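Re: [shared-laundry] Folding on the bed, and the problem of the basket

On Friday a list member from Stikham wrote:

> We are three people in a small flat and the washing machine
> is in the same room where we sleep. I have no table for folding.
> I put everything on top of the machine and after two days it is
> a mountain and I can not find my socks. Does anybody fold
> on the bed? Do you take the bedding off first? And how do you
> fold T-shirts so that they stay folded in the drawer? Mine open
> again as soon as I touch them.

Hello to the list,

I read this message with a smile, because our room at Larkimden has the same problem. The washing machines stand at one side and the bed is beside them, and there is no place for a proper folding table. I have folded on the bed since March and I am now quite content with it, so I will try to answer the three questions in order.

I attach two pictures from our room.
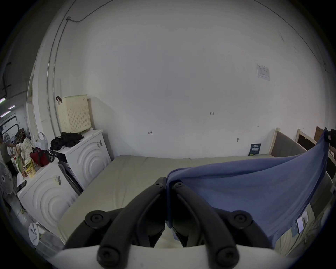
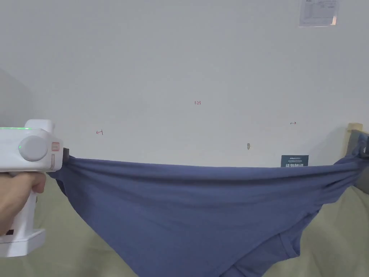 Both: blue cloth, held in a gripper. The bare mattress is in the first one.

1. Do I fold on the bed? Yes. The height is not so good for the back, I must say it. I kneel on a small cushion on the floor, and then the mattress is at a comfortable height for the arms. If you have bad knees, please do not copy me. A member wrote last winter that she puts an ironing board across the bed, and this is maybe better for you.

2. Do I take the bedding off? On laundry day, yes. The sheets go in the machine first, and while they are washing, the mattress is free. So I fold the load from the day before in this time. When the sheets are dry, the bed must be made, and for this reason the folding must be finished. I find this is a good pressure for me. Before I did it this way, I would leave small piles on the blanket and in the evening move them to the top of the machine, and in the morning back again.

One warning: a mattress is soft, and you can not press a sharp fold on it. For shirts with a collar I use a large piece of stiff cardboard under the shirt. For T-shirts I do not need it.

3. How do I fold T-shirts? The most important part comes before the fold. I take the shirt at two points and pull it gently, so the cloth hangs between my two hands. Then I give it one shake and lay it down. In the second picture you can see what I mean by two points, the wrinkles all go toward the places where it is held. If you pull too strongly, the cotton gets a small ear at each point, and this ear will stay until the next wash. So gently, please.

After this I do it like everyone: the sides to the middle, the sleeves back, then the bottom hem up to the collar. Then one more fold in half, and I roll it. The rolled shirt does not open in the drawer because its neighbors hold it. If your drawer is only half full, put a shoe box in it to make the space smaller.

About the mountain on top of the machine, I have not a perfect answer. In our picture you see that we also keep clothes there, and bags, and a basket. My rule is that the basket is only for things which are waiting to be folded. It works for some 100 percent of the week except the weekend.

For the basket itself, the cream one with holes is good enough. I had before a tall one of the type Gesix, and I was always losing small things at the bottom of it. For socks I use a mesh bag from the Procházka shop near the station. The pairs go in the bag, the bag goes in the machine, and it comes out with the same pairs inside.

I have also a question for the list. Does somebody know a way to fold a fitted sheet alone, without a second person? I have tried with the corners one inside the other and I always finish with a ball.

Kind greetings from Larkimden, and excuse my long message.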